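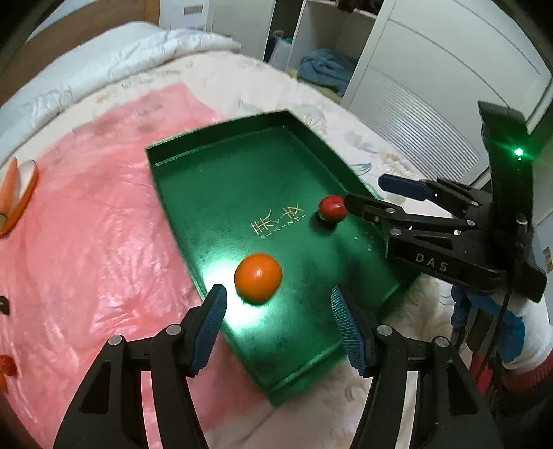 *Orange ball, red ball, green tray*

# Has anyone moved their fall Bible study from Sunday school hour to an overnight retreat?

**tranley_pewsitter** · July 22, 2018

Hi all, longtime reader here, and I think I've only posted once before (the hymnal repair thread). Our church in Tranley has done a fall study on Sunday mornings for as long as I've been a member. It's 45 minutes on paper, but by the time the coffee is poured and the prayer requests are done we get maybe 25 minutes in the Word. Last year we tried to go through Hebrews and we quit in the middle of chapter 9, which still bugs me!

So this year I talked our pastor into letting me look at doing the whole thing as one overnight at Skavmont in September. Friday supper through Saturday afternoon, and we'd do Philippians start to finish. They want a $300 deposit to hold the lodge, and I have to tell them yes or no pretty soon.

My worries:

- We had 82 people on a good Sunday this spring, and I have no idea how many of them would sleep in a bunk for Philippians.
- Some of our older members can't do the overnight part, and I don't want them to feel like the study got taken away from them.
- I picked a workbook I love, but it's 335 pages long and I'm starting to think that's nuts for a day and a half.

Has anybody done this? Did people come? Did you keep the Sunday class going too? I'd love to hear the bad parts as well as the good.

---

**stulside_choir_alto**

Yes! We did this at our church in Stulside and I would do it again tomorrow. We did James, and I was one of the ones who grumbled the loudest about giving up a Saturday.

First thing, please leave the workbook at home. I mean it with love. We had a workbook too, and by Friday night half the room was flipping ahead to see how many blanks were left. On Saturday our leader just put it away and had somebody read the whole letter out loud, no stopping. I'd been in church all my life and had never heard James read in one go like that, the way the first folks would have heard it. Philippians is short enough that you can do it Friday after supper and again Saturday morning in another translation.

For your older members, we set it up so you could come for Saturday only. Lunch was included and a couple of people with bigger cars did the driving. I think we had more day folks than overnight folks, and they fit right in. The one thing I'd change is that we talked about Friday night so much on Saturday that they felt left out of the joke. So do a real welcome on Saturday morning and start fresh.

We kept the Sunday class but made it a follow-up, one chapter a week for four weeks. That turned out to be my favorite part, and the people who stayed home got the whole letter too.

About the deposit, ask if they'll move it to another date if you can't fill the lodge. Ours did. Also pass around a sign-up sheet before you send any money, and have people put down "overnight" or "day only" so you aren't guessing.

Oh, and bring your own coffee. Trust me on that one.

---

**gravelroadreader**

We tried it and it flopped, so take this for what it's worth. Ours was scheduled from 7 in the morning to 10 at night and people were worn out. 2 sessions on Saturday is plenty. Leave a long gap after lunch for naps and walks. The best talks I had all weekend were on the porch anyway.

I don't agree with dropping the workbook completely. Some of us think better with a pencil. Copy a few pages if the publisher allows it, or make up your own sheet with the passage printed double spaced and lots of margin.

---

**nakajima_road_chapel**

Never been to Skavmont, but check if they give you sheets. Ours didn't.

---

**tranley_pewsitter**

Thank you, this is so helpful! Sign-up sheet goes around this Sunday with the two columns. I'm going to let go of the workbook (ouch) and do the double-spaced pages. And I just called about the sheets, and no, they don't, so that's going in the bulletin.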